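4.2 Trying the Clomow room pack

We were keen to see how the Clomow kit copes with a furnished home, so we began with its living room pack. Setting it up was a pleasure: Kartini Yeoh had the arm loaded and moving in 45 minutes, and most of that went on reading the manual. The pack lets the user put the viewpoint almost anywhere, even low behind the furniture, and we made full use of this (Figure 3).

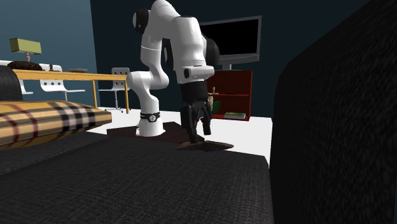 Figure 3. The simulated arm over a flat brown object on the floor, viewed across the sofa.

Each policy was given 300 trials, with the starting pose of the object changed every time. Thin things lying flat are hard for two fingers, and we were delighted by how finely the kit lets you tune contact and friction for them! Resets took 2 seconds. Our one real grumble is with the viewpoint editor, which forgot our saved positions whenever a new room was loaded. Scores for the Ikholm and Delić baselines are given in Section 4.3.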